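3.2 Wake measurements behind paired swimmers

We towed two smooth bodies, one large and one small, through the Viston flume at Skoltska and recorded the side force on the smaller one at 200 positions. The result delighted us. Close to the larger body's widest point the small one is drawn inward, and the pull fades quickly as it slips toward the tail. Tabrizi had predicted this from thin-body theory, and the match with her curve is far better than we had hoped for!
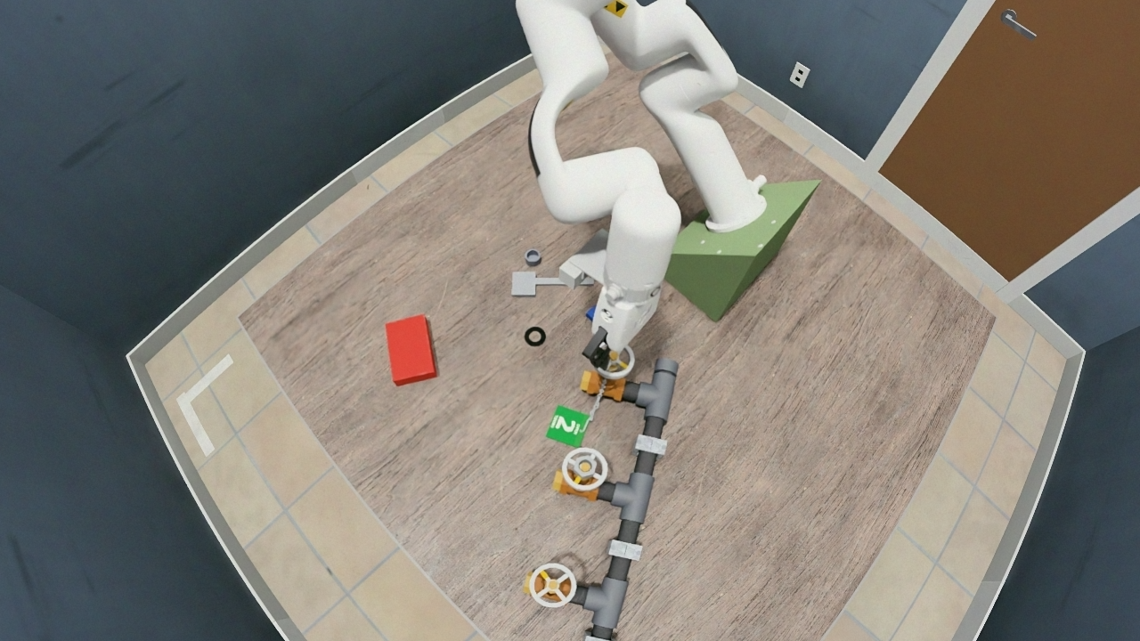

Figure 4. Rendered view of a white robot arm on a green pedestal, seen from above.

Each run lasted long enough to collect 1000 force samples, and we kept 1319 runs after removing those with surface waves. Taheri's dye tests at Trodberg add a lovely detail - the gap flow speeds up well before the two noses line up, so a small swimmer could feel the pull early. We see the same trend at both towing speeds, though the scatter grows at the faster one (see the discussion of the Kan data in Section 4). 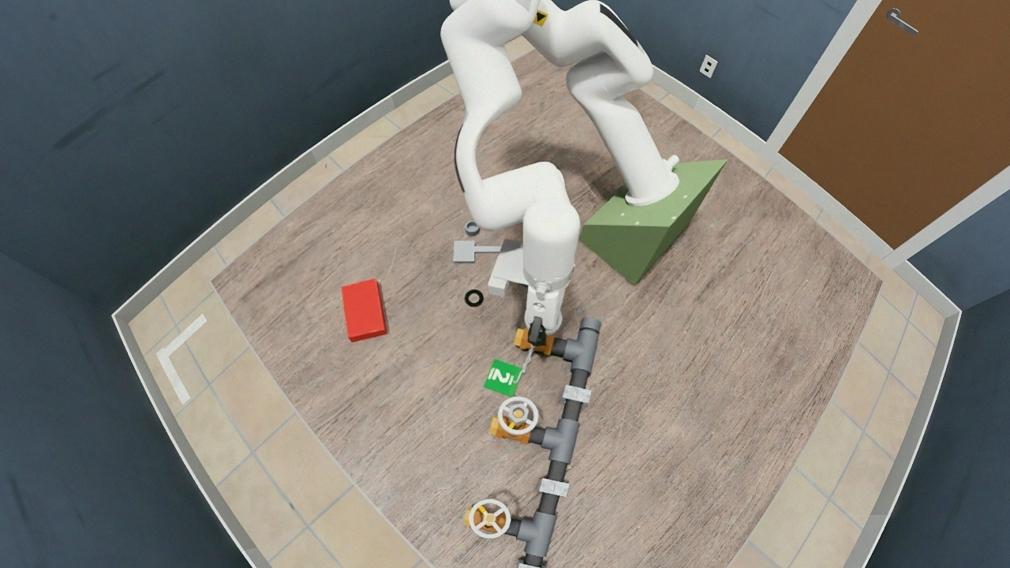

Figure 5. Rendered view of the arm reaching down to a pipe assembly with valves, over a wood-plank floor.

Bodies with flexible tails are the natural next step. Early trials with a soft silicone tail gave a weaker pull in 500 short runs, and the timing of the tail beat seems to matter a great deal.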